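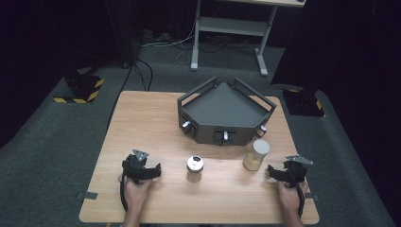
Figure 1. Packing table with the five-sided tray and two lidded containers.

Wokier Dry Goods Handling, Prilville site
Progress report to the Kushwaha Fund, second reporting period
Status as of 17th July

1. Summary

Work in this period covered the table layout, the choice of containers for granular dry foods, and the written order of steps for placing them in the tray. The layout is complete. Container selection is nearly complete. The written procedure is in its second draft and needs one more revision before it goes to the Rituvitz kitchen for review. Spending is within the approved budget of $4,000 for furniture and supplies.

2. Table and tray

The light wooden table from the first period has been kept. A smaller table was tried for a week and rejected for lack of space in front of the tray. The dark gray tray sits toward the far side of the table, leaving the near half clear for containers waiting to be placed. The raised walls mark the limits of the packing area, and the flat floor lets containers of different heights stand side by side.

Two comments from the first review remain open. The metal handle bars reduce clearance when a tall container is brought in from the back corners, so the draft now specifies entry from the front. The tray position also needs a permanent mark on the table. Tape was used in June and left residue; a different method will be tested.

3. Containers

The current set includes a short cylinder with a shiny metal lid and a taller one with an off-white cap. Both have bodies that let in enough light to judge the fill level without opening them.

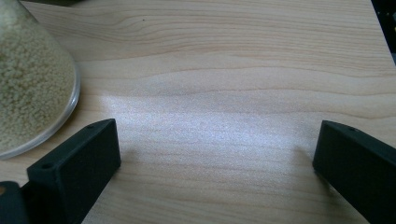

Glass remains the preferred material for pale, coarse contents. Clumps show clearly against the wall, and settling after transport can be checked at a glance. The drawbacks are weight and the care needed when setting a container down on a hard surface. Glare from the table finish was also raised at the last review. It makes a stray grain hard to find on pale wood, and a matte mat is being priced.

Of the 19 container types on the original list, 9 have been dropped, mostly for loose caps. Another 5 are approved. The rest are waiting on replacement lids from the supplier.

4. Next period

Revise the written procedure and send it to Rituvitz.
Settle the tray marking method.
Test the mat under the overhead lights.
Close out the remaining container types.

The final report is due in December. No change to the schedule or budget is requested.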